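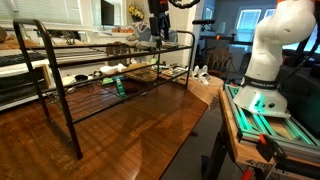
Yesterday evening I went to the neighbor talk at the library in Vuvberg. The subject was being a guest: what we expect from a visitor, and what we never say aloud. A black wire shoe rack like this one can already start a long discussion. For my mother, a rack near the door was a clear instruction. For my neighbor it is only a place for shoes.

The talk is part of Drundia, which brings together people from the blocks on both sides of Rondus Street. It was my second time. 27 people came, and we sat in small circles with tea.

First we read a short poem about a woman who visits her sister and is not offered a chair. I expected that we would all be angry with the sister. Two people in my circle defended her very well. In their families, a person who must be offered a chair is a stranger.

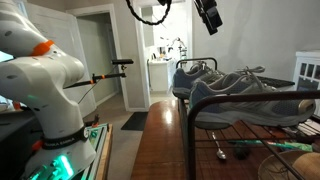 White arm, orange ring, green light.

Then we had 20 minutes for the question "When did you feel you stayed too long?" A man told us that in his first year here he waited for the host to say it was time to go. The host waited for him to stand up. They both waited until after midnight – and they are still friends.

I told about the cake. Where I grew up, you refuse twice and accept the third time. At my first American dinner I refused once and the plate went back to the kitchen. I thought about that cake for a week.
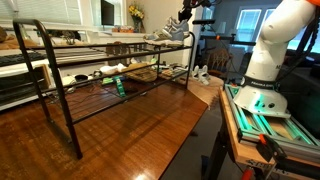

A teenager in our circle said her grandmother still does this refusing on the phone, with things nobody can hand to her. We laughed, but she also said that she is tired of translating manners between two sides of the family. I did not have a good answer for her, and I am still thinking about it.

One thing I would change: the circles were too large for the shy people. Four chairs would be better than eight.

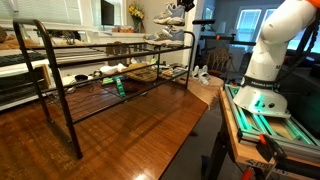

Sum-yee Hsueh wrote to me that four is too few, because then one loud person takes half of the evening, and she would prefer five with a different person asking the questions each time. I can agree with five.

The next talk will be about borrowing things and giving them back. It is free and you do not need to register. Before it, a few of us will meet at Lui for soup. Come also if your English is slow, mine was slow yesterday too.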